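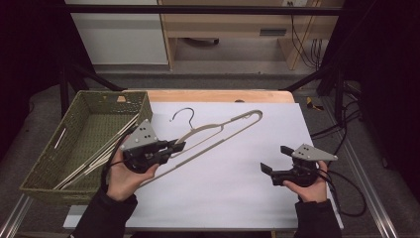 How many demonstrations does it take before a pair of hand-held grippers pays for itself? With the Brundale pair it took us 295 accepted episodes, which is where our cost per episode fell below what we had been paying for teleoperation.

Last updated: December
Reading time: 2 min

Brundale Hand-Held Gripper Pair, reviewed by Aigars Pētersons

The Brundale set is two black two-finger grippers, a gray triangular marker plate on top of each, and cables. You hold one in each hand and do the task yourself. Pose comes from the plates, finger width from an encoder in each unit.

I tested it on clothes hangers: take one from a woven basket, place it on a white board, repeat. Hangers are a fair test. They are thin, they nest, and the hook turns a small wrist error into a large one at the tip. The left gripper closes on the lower part of a plastic hanger while the right stays open over the board, ready for the second grasp.

Tracking. Good. Of the first 100 episodes, 11 were rejected, most of them for a plate turned too far from the head camera. Slower wrist motion fixed the worst of it.

Fingers. The closing force is even and the tips hold a narrow edge without rolling. I would like a softer pad option.

Cables. The weak point. Leads from the right unit loop off the side of the table, and the left one trails down past your hand. After an hour I was steering around them, and that habit ends up in the data.

Software. The Skokville recorder exports cleanly. Trimming is manual and slow. Episode 114 lost its width channel with no warning, so check your files before training.

Compared with the Jilldale pair, the Brundale tracks better and weighs more. I would buy it again for tabletop work and wait for a wireless version for anything that involves walking.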